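Sorting Drink Cans by Color Code: Report of the Student Project

Group: Omar Qaisi, Tarek Kanaan, Shadi Nassar
Supervisor: Georges Fakhoury
Submitted August 25, 2018

1. Background

In our building the students drink a lot of soda and the cans go in the same bag with paper and food. In March we asked if our group could study this for the course in everyday design. Our question was simple: if a person stands in front of two open containers with different colors, how does he know which one is for the can?

We made a short survey in the hall of the Rizk building and received 554 answers. Most of the people wrote that they want to separate, but they do not read the signs. Many of them also wrote that color is the first thing they look at. For this reason we decided to work with color only and to leave the written signs for a later project.

2. Materials

We wanted everything to fit on a table, so that we could talk about it while sitting close. We used one light blue container and one pink container. They have the same tapered shape and the same rolled rim, so the color is the main difference between them. For the item to sort we took a red soda can. 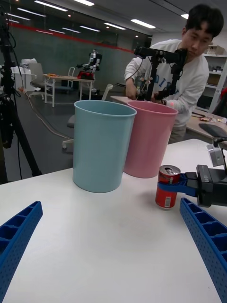

The choice of red was discussed for a long time. Tarek thought that a red can would pull people to the pink side, because the two colors are related. Shadi did not agree and said that people connect blue with recycling from what they see in the street. We kept the red can so we could listen to both opinions in the interviews.

3. Arrangement

We compared different places for the containers. When they are far from each other, a person chooses the nearest one and does not think about the color. When they stand side by side, the hand has almost the same distance to go, and the choice is more honest. After 2 trial sessions we stayed with the side by side arrangement.

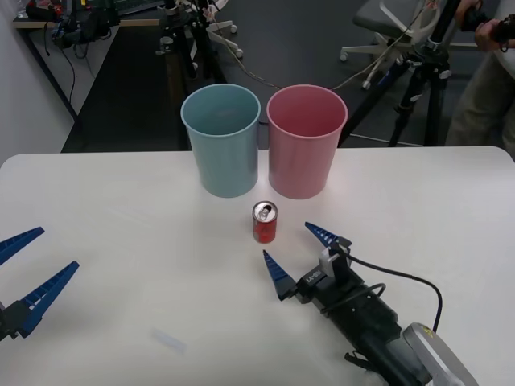

The height was another point. A container that is tall and narrow hides what is inside, and in the interviews some people told us that they like to look in before they throw. Anil Rao from the Pilleo workshop advised us to use wide openings in the final model. We agree with him, but we had no time to change it.

4. Interviews

We spoke with people in 3 groups: new students, older students and office staff. We asked each person to say aloud what he is thinking before he puts the can down. The most common answer was "blue, I think". The office staff wanted a rule from us first, and this was a surprise for our group.

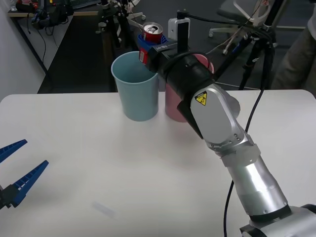 Some persons also asked if the can should be empty or crushed. We had not prepared an answer. Omar wrote these questions in a separate notebook and we put them in the appendix.

5. Problems and next steps

Our survey was only in one building, so we can not speak for the whole campus. Also the pink was too pale for two people who sat far from the table, and they called it white. For the next version we would like a stronger color and a lid with a round hole, as Georges Fakhoury proposed. The drawings for the lid are already started and Shadi will keep them until the next semester.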